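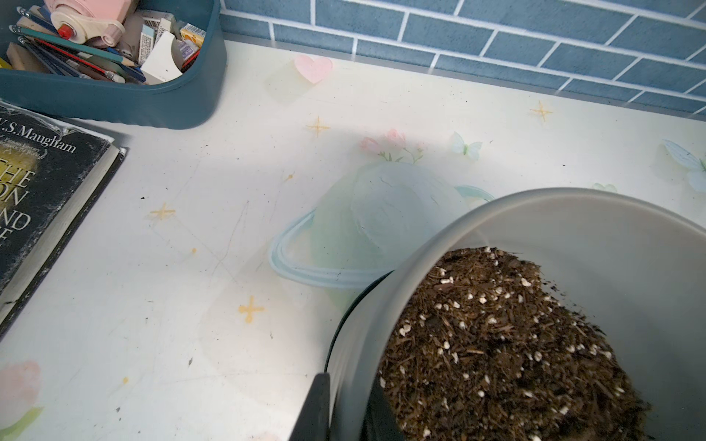 According to one of the growers at Stekar, most people kill a houseplant by repotting it too early, and she would sooner sell you a bag of mix than a bigger pot.

I went to the Stekar open day in Drivov on 30 Jul 2023. The nursery is 5 minutes on foot from the bus stop, past the Katona timber yard. Entry was free, with a tour of the glasshouses every hour. Ours had 24 people on it, which was too many for the propagation house, and those at the back missed most of the talk.

The first two houses are all foliage plants. They keep 241 varieties, mostly begonias and philodendrons, and the labels give the month each cutting was taken. A lot of them said November. The third house was closed for spraying.

After that came the potting shed. They blend their own mix there with bark and perlite, and the recipe changes with the plant. Ferns get less bark. You could fill a bag to take home, but bring cash, as the card reader was only in the main shop.

The café is run by Plesard, the bakery in the village. Soup and bread was fine. The queue took 17 minutes at one o'clock.

Parking is in the lower field and gets muddy by the gate. The last bus back leaves before the shop shuts, so check the times first.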